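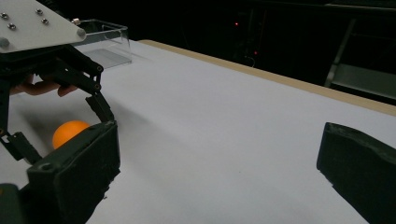

Figure 3. Two-gripper work on the tabletop, seen from one of the hand-held grippers. The orange ball lies between the fingertips of the far gripper; the near fingers are open.

4.2 Small-object tidying

The second group of chores concerns small loose objects that have to be picked up from a table and put away. We chose it because it is part of almost any domestic tidying job and of much bench work in a small workshop, and because it is often treated as solved. A ball is the plainest member of the group. It has no handle, no preferred side and no label that must face forward, so any failure can be put down to reaching, closing, carrying or letting go.

Demonstrations were collected with hand-held grippers, operated directly by a person (Figure 3). The operators were free to choose which hand made the pick. The Toletti set holds 3871 demonstrations, of which 1439 involve a round object. All were used for training. The policy was then run on the two-arm bench at Trotosa with the same finger geometry, using objects from the same set but with start positions drawn afresh for each trial.

A trial was scored as complete only if the object ended at rest in its target container and nothing else on the table had been moved by more than a finger's width. This is stricter than the rule used by Lindemann and Fuchs, who accept any final position inside the container whatever happens to its neighbours. We think the stricter rule is closer to what a householder would accept. Under it, the policy completed 11 of 12 trials with the ball when the table was otherwise clear. With a second object placed within one finger length of the ball, it completed five of 12.

The failures in the crowded condition were of two kinds. In four trials the fingers closed on the ball above its widest point and it was pushed out sideways. In the other three the pick was sound, but the arm brushed the neighbouring object on the way up. Neither kind occurred in the human demonstrations at a rate that would explain the result. Operators tend to slow down in the last part of the approach and to correct the finger angle several times, and the policy reproduces the slowing but few of the corrections.

Occlusion is a likely cause. In views such as that of Figure 3, a near finger hides the lower right portion of the ball, and the far linkages cover part of the operator's hand. A person working at the table has a second viewpoint and does not depend on the gripper view. The policy has no such help. Adding a fixed overhead view raised the crowded result to eight of 12, at the price of a camera position that few kitchens would offer. Widening the lens gave no gain that we could separate from noise.

Finger wear was also considered. Scuffed finger surfaces change both the grip and the outline seen by the camera. We repeated the clear-table condition with new fingers and again completed 11 of 12 trials, and wear was left out of the later analysis.

On these results we would call single-object tidying usable under supervision, and tidying among neighbours not yet usable. The Camunex shelf trials, reported in Section 4.3, add height to the problem and should be read with the same scoring rule in mind.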